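Search this board Advanced search
Home Boards Shared Spaces Furnishings and Care New posts Members

Large sculpture on a shared white table: retain or relocate?

facilities_zeltcombe
The Zeltcombe reading room reopens in July, and the house group has been asked to settle the arrangement of the long white table before then. At present the bronze-colored sculpture stands on the left half, and the remaining surface is used for drinks, trays and personal items. Members are invited to state whether the sculpture should remain on the table or be moved to the side cabinet by the stairs. The cabinet is 46 inches wide and has been measured. Please confine replies to the table. The matter of the curtains has its own thread.

ledger_and_lamp
I support relocation. A table intended for general use should be available for general use. The sculpture is heavy, it has many projecting parts, and cleaning beneath it requires 2 people. The cabinet would serve it well.

oakrail
I must disagree with the previous member. The sculpture has stood at that end since the room was furnished, and visitors remark on it. The difficulty lies with the smaller articles that collect in front of it.
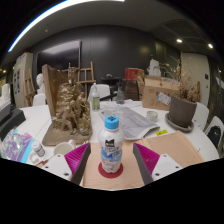

White table: sculpture and mug at left, bottle on its coaster at center.

oakrail
To continue: the bottle is on a coaster, and the coaster is on a board. I have no objection to either. The mug stands directly before the base of the sculpture, and that is the practice I would ask members to give up. A person reaching for a mug in that position will sooner or later catch a sleeve on the rockwork.

tultmont_annex
At the Tultmont annex we adopted a simple rule for a similar table. Drinks are kept on the wooden boards, and decorative pieces have a clear margin of 11 inches on every side. The rule was posted at the door and has been followed reasonably well. I would recommend it to Zeltcombe before any lifting is considered.

ledger_and_lamp
With respect to the annex, a margin of 11 inches on every side would remove a considerable part of the table from service. The boards already occupy a good deal of the surface. I would also draw attention to the bag and the small bottle at the far left. They are not drinks, and the proposed rule would not apply to them.

facilities_zeltcombe
The point is noted. Personal items will be addressed in the general notice to members. For the present discussion, please assume that they will be kept elsewhere.

Woler
May I ask whether the sculpture has been valued? Our own insurer requires that any piece above $2,000 be kept away from food and drink, regardless of how the furniture is arranged. If the Zeltcombe policy contains a similar condition, the question may already be decided.

facilities_zeltcombe
No recent valuation is on file. The policy will be checked and the relevant wording posted in this thread.

Liepiņa
I would caution against the side cabinet on other grounds. It stands at the foot of the stairs, where members pass with coats and bags, and the upper part of the sculpture is narrow and comes to a thin point. The table is the safer location. A felt pad under the base would protect the white surface, and the tall wooden slab behind could remain as it is.

ledger_and_lamp
I had not considered the coats. I maintain that the table is too crowded, but I would accept the present location if the drinks were kept to the boards at the right and the mugs returned to the kitchen by 6 p.m.

oakrail
I would support that arrangement, with one reservation. The hour should be later on evenings when the room is booked – members at evening meetings should be permitted a cup of tea.

tultmont_annex
Agreed. Our annex uses the end of the booking as the limit.

facilities_zeltcombe
Thank you. The sculpture will remain on the table pending the insurance wording. A draft notice covering drinks, boards and the return of mugs will be posted here for comment. Members who still prefer the cabinet may reply below until the draft appears.

Related topics
Felt or cork under heavy ornaments
Removing ring marks from a white tabletop
Zeltcombe reading room: curtains
Coasters for shared rooms
Dusting pieces with deep relief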